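4.2 Submission windows and entry timing

The Sudby short fiction contest accepted entries through a single online form during an open window of 20 days in February. Each entrant could submit one story and one cover letter of no more than 400 words. The form recorded the time of each upload, the word count, and the genre chosen from a fixed list. After removing duplicates and withdrawn stories, 3712 entries remained for analysis.

We divided the window into three parts: an opening phase covering the first two days, a middle phase, and a closing phase covering the last two days. Entries in the closing phase were more often returned for formatting errors than those in the other two. The most common error was an author name left in the page header, which the contest rules did not allow. Missing word counts came second.

Readers were assigned stories by the Plorker queue, which ignores upload time and draws at random from all unread entries in a genre. A reader could not see when a story had arrived. Any link between upload time and score should therefore reflect the stories themselves - or the state in which they were sent - and not reader fatigue late in the process. Following Bitar, we treated the first-round score as ordinal and did not average scores across readers.

To check agreement between readers, we drew a sample of 200 stories and had each one scored a second time. Second readers worked from the same guide but did not have access to the first score. Disagreements of more than one point were passed to Leen Nassar, who coded the written comments by type (plot, voice, pacing, or rules). Most of these disagreements concerned voice.
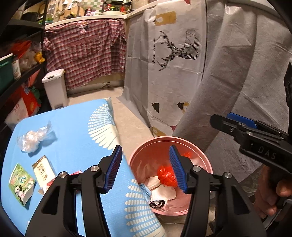 Figure 3. Hand-held grippers with a cloth-covered table and a pink bucket.

The same coding scheme was applied to the Endcombe entries, with one change. Endcombe allows authors to revise and resubmit until the window closes, so a single story may carry several upload times. We used the last of these. Using the first moved a small number of stories from the closing phase to the middle phase but left the order of the three phases unchanged. Genre was entered as a control in both models, and stories listed under more than one genre were assigned to the first one named on the form.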